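Reporting a council inspector who asked for cash – what happens next?

Started by mikine_verandah, February

Hi all, I've been reading this board for ages and finally have something to ask, so please bear with me because it's a bit of a saga. We run a small takeaway and had our kitchen fit-out finished just before Christmas. The inspection was booked through the council, the bloke came out, wandered through with his clipboard and was perfectly friendly. Then on his way out he told my husband that the final sign-off was "backed up" and that $1,000 in an envelope would help it along. My husband is the politest man alive and said he'd have to think about it.

We haven't paid. We also haven't had our certificate. I rang the front counter and was told it was "with the officer", and that's been the answer every time I've rung. Do I go to the council's own integrity people, or straight to the state anti-corruption body? And will we ever get our certificate if I do? I feel sick about it, to be honest, and I keep wondering whether we misheard him.

---

Harer

You didn't mishear him, love. Nobody mentions an envelope by accident.

Write it all down tonight while it's fresh. The time he arrived, where everyone was standing, the words he used as close as you can get them. Have your husband write his own version separately and don't compare until you've both finished. I worked in local government records for a good long while (rates and property, mostly, so I'm no investigator) and the complaints that went somewhere were nearly always the ones with a plain note made on the day or soon after. Keep a log of your phone calls to the counter as well, including who you spoke to.

As for where to send it, I'd go to the state body. They might refer it back to the council, but then it arrives with somebody watching.

---

Tshepo Sibiya

Welcome, mikine, and I'm sorry you're going through this with a new business on your hands.

I'll disagree a little with Harer, whose advice I usually follow to the letter. Our council has a public interest disclosure officer who was very good when my brother had a similar problem over a driveway crossing. She rang him back the same afternoon, explained what she could and couldn't tell him, and had a different inspector out within the fortnight. The state body took 3 months to send him a letter saying they'd received his letter! So I wouldn't write the council off, especially when what you need most urgently is that certificate.
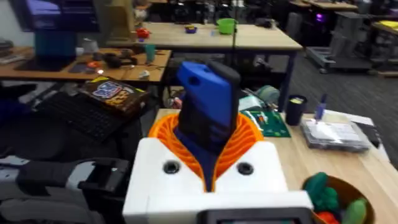 The other thing I'd say is to keep the two matters apart in your own head. One is the complaint about the man. The other is your sign-off, and you're entitled to chase that with his manager without saying a word about the envelope. Ask in writing for a date and for the reasons if there's a delay. Keep it cheerful and short, and save the reply.

---

Ilumis

I have to push back on going to the council first. It depends so much on who is sitting in that chair, and in a smaller shire the disclosure officer may well have a desk two along from the inspector. I'm not saying they'd tip him off, but I've seen word get around a building by morning tea with no bad intentions at all. If he hears about it he'll tidy up his diary and his phone, and then it's his word against your husband's.

Tshepo, I'm glad it worked out for your brother, truly. I think he was lucky.

Also, please don't try to set up a sting. Every so often someone on here suggests paying with marked notes or hiding a phone in a pocket, and the rules on recording conversations are different from state to state. If the investigators want something like that done they'll organise it themselves and tell you exactly what to do.

---

Tshepo Sibiya

Fair point about small councils, Ilumis, and I'll grant you ours is a big one. I still think "lucky" is a bit harsh on a woman who was simply good at her job – but we needn't fall out over it. Agreed completely about the recording.

---

Çetinkaya

Coming in from the other side of the fence here, as I was a building inspector for years before my knees gave out. It makes me furious to read this. Most of us wouldn't take a sausage roll.

Ask whether your inspection report has been lodged. It should be on the file whether or not the certificate has been issued, and you can generally request a copy. If it says the kitchen passed, he has no reason to be sitting on it. If it lists defects he never mentioned to you, that's worth knowing too, and worth putting in your complaint.

I'm with Harer and Ilumis on going to the state.

---

mikine_verandah

Oh, thank you, all of you. I had a little cry over my cuppa reading these. We did our notes last night in separate rooms like naughty schoolkids, and they match apart from what time he left (I said 2, my husband said earlier, and he's probably right because I was on the phone to the coolroom people).

I've put the complaint in to the state body through their online form and got a reference number straight away. I've also emailed the manager for a date on the certificate, and asked for the report as Çetinkaya suggested. Tshepo, I used your "cheerful and short", though it took me 6 goes to get it short.

Will let you know when I hear anything.

---

Harer

Good on you. Print that reference number and stick it somewhere safe, and if the envelope comes up again, say no, write it down and ring them.

Contact the moderators | Copyright remains with individual posters | Back to top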